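Marisol Sotelo keeps the search log for her brother in date order. It has 1,630 entries, the first made on the November night he failed to come home to Pledlow.

"Each entry has a time, a place and a source," she says. "If one is missing, I mark it as missing. I don't fill it in."

Her brother's car was found at Drulotton, locked, with the fuel tank almost full. His phone last contacted a mast five miles to the north. Police searched the reservoir bank and two disused quarries before scaling back the inquiry.

Sotelo, who worked in records at Steler, asked for the mast data herself. The request took three months.

"A mast gives you a sector. It doesn't give you a position," she says. "People online were drawing a dot on a map and going out to dig there. I had to write to them and explain the error."

She no longer replies to messages sent through the family's page unless they contain a date. Sightings go to the police first, then into the log with the reference number.

Asked whether she has gone back to Drulotton, she says she has walked the lane in both directions and timed it.

"The timings are in the log. I'd rather talk about those."

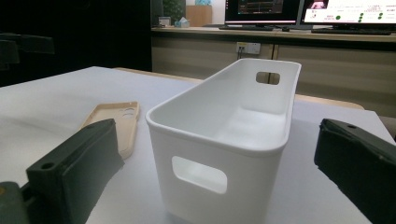 A white storage basket and a phone case on a table.

The file is due to be reviewed again by a detective from another division. Sotelo has sent a full copy, with an index, and has asked for a written reply.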